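Feb 12, 2025
Sourdough rye, batch 19. Starter from the Skiltstead jar doubled before lunch, so lively! Dough weight 945 g, salt in late this time – and the smell is wonderful, all apples and malt.

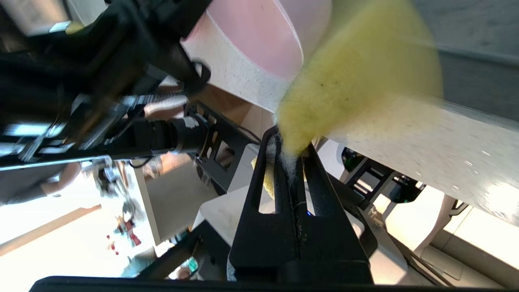 Grethe Fogh thinks the salt should go in even later, after the second fold, and she would drop the water by 40 g while we're at it.

Happy to try both in batch 20. Crumb is the best since September.
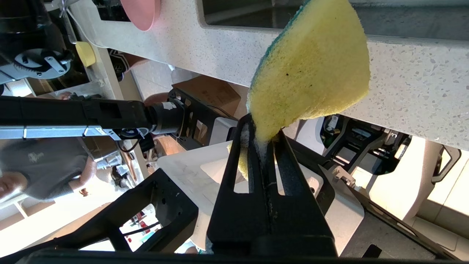
Crust still a bit pale near the base, so lower rack next time. Ask Nia James for more dark rye.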